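March
By Dwynwen Pumphrey

Filed under: Football | Transfers | Local leagues

Nkuna deny approach for Stastach striker Nel

Nkuna FC have ruled out a mid-season move for Ruan Nel, saying they have made no contact with the striker or with his club, Stastach Rovers.

Nel, 31, has been linked with a switch since he was left on the bench for Stastach's last two matches. A supporters' page posted late last month that personal terms had been agreed and that a medical would follow. The post was shared widely and picked up by two radio programs before either club had commented.

In a short statement put out at 4 pm, Nkuna said the report was wrong.

"The club has not spoken to the player, his agent or Stastach Rovers," it read. "We are happy with the forwards we have and do not expect to add to the squad before winter."

Stastach have also played down the talk. The club said Nel remained under contract until the end of next season and had trained with the first team all week. His absence from the starting side was put down to a tight calf, which he picked up in the home draw with Kelum.

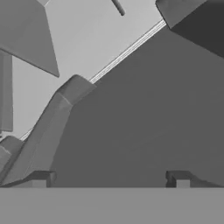

3 min read

Nel joined Stastach five years ago and reached 50 goals for the club in the opening month of this season, with a header away to Proslow. He has scored only once since then. Younger forwards have been preferred in recent weeks and the coaching staff have changed shape, playing one striker up front where there used to be two.

That change has fed much of the speculation. Nkuna sold their leading scorer over the summer and have struggled in front of goal, failing to score in three of their past four games. They sit second last on the ladder, one point ahead of Proslow, and have been tied to several forwards already this year.

Any deal would also have to get past the money. Stastach paid a club record fee for Nel and are understood to want a good part of it back. Nkuna's home crowds have dropped to roughly 2,000 this season, and the club told members at its annual meeting that it would keep player spending flat until the new stand was paid off.

Nel has not commented on the reports. He was asked about his future after training and said only that he was looking forward to getting back on the park.

He is expected to be fit for the trip to Kelum, where a win would lift Stastach into the top four – their highest position since the first month of the season. Nkuna are at home to Proslow in the early game, with kick-off at 3 pm.

Comments (4)

rovers_til_i_drop
Could have told you this was rubbish. Same page had him going to Kelum last year.

Bazza K
Shame, we could use him. Haven't had a proper target man all season and the kid up front is getting no service.

northern end
If someone offers decent money I'd take it. Great servant but he's 31 and the calf keeps going.

rovers_til_i_drop
@northern end who scores the goals then? One up front isn't working, play him with a partner again.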